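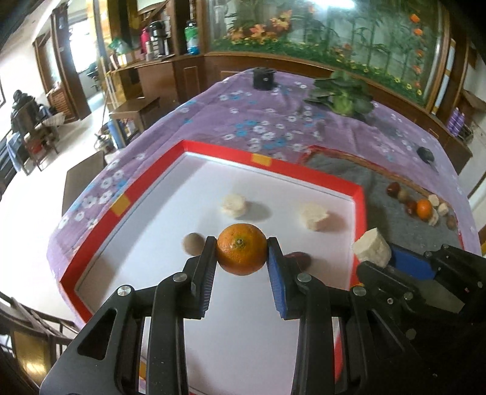
Photo: Chelsea Bramwell / Niltton home sessions

Fruit, Bread and Two Pairs of Pincers

Print this item | E-mail this item to a friend

When Niltton hired me, my mother asked what the job was, and I said I'd be helping to teach machines. She told the whole street. I haven't yet found the right moment to explain that most of May went on picking up an orange.

For readers who skipped the last newsletter (we know who you are, Keith), the home sessions are now the biggest thing the Niltton office does. We take the hand-held grippers into people's dining rooms, set a white tray with a red rim on whatever tablecloth the house provides, and move food from place to place. The grippers record as we go. Each pickup, from reaching in to letting go, counts as one example, and the learning system gets fed the lot. As of 22nd September we have 2273 of them in the good folder. The bad folder is doing well too, thank you for asking.

The purple flowered cloth got a mixed reception back at the office. Nigel Dobson, who looks after the training runs, has wanted busy backgrounds ever since the spring model turned out to be a genius on a plain gray desk and a complete fool anywhere else. Beryl Mapplebeck, who checks the recordings, has now looked at those flowers for longer than any person should. She has asked for a plain cloth next time, "or a blindfold."

The food list has settled down. Oranges are easy. They're big, they're round, and they sit still if you come at them from both sides at once. Dates are sticky and have opinions. Bread was Philomena Amegashie's idea and we have all forgiven her. A chunk of bread never has the same shape as the last chunk, so the system can't simply memorize it, and it gives when you squeeze, so you learn a good deal about your own manners. Squeeze too hard and you've made a crouton. Then there are the crumbs, for which Philomena now carries her own brush.
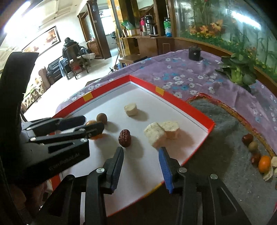 Do the mistakes get thrown away?

Most of them are kept. A dropped date that gets picked up again on the second try goes in the good folder, because the system needs to see how to recover. What goes in the bad folder is anything where the recording skipped or the person stopped halfway to talk.

That last part is aimed at several of us. Beryl has played me back a stretch in which I hang over a tray for the whole of a story about my landlord, pincers open, going nowhere. Taught to a machine, that would produce a very good listener and not much of a fruit handler.

Two grippers at once is the new part this season. With one, you can get into a rhythm and think about dinner. With two, your left hand finds out how little it has been doing all these years. The advice from the Hayes office, who started on pairs before us, is to go slowly and let one side finish before the other gets clever. They also said we'd be comfortable with it after 4 sessions. We are on session eight, and Keith Catterall still steers his left one as if backing a trailer.

A few reminders while I have you:

Start each pickup with the jaws open and clear of the food. Recordings that begin with the orange already in hand are no use to Nigel, and he will come and tell you so in person.

Change the layout between tries. Putting everything back exactly where it was feels tidy and teaches nothing. If you're the sort of person who straightens pictures in other people's houses, ask Philomena to do the resetting.

Wipe the pads after dates. Please. Beryl can tell, and so can the next person's bread.

Say something out loud if the gripper light goes off. One pair managed an entire afternoon of lovely, careful work last month with nothing recording. They've asked me not to name them and I'm respecting that, though the Drorkberg office already has it as a running gag.

The target for the next round is another 500 examples, all two-handed, with grapes and boiled eggs joining the list. The eggs are Nigel's request. The peeling question has been raised and is being argued over by people with better things to do. If you have a dining table, a loud tablecloth and a few free hours, put your name on the sheet by the Skorkum room or catch Chelsea Bramwell in the corridor. Hosts get lunch, and first refusal on any oranges that haven't been handled, a number that gets smaller every time.

Print this item | E-mail this item to a friend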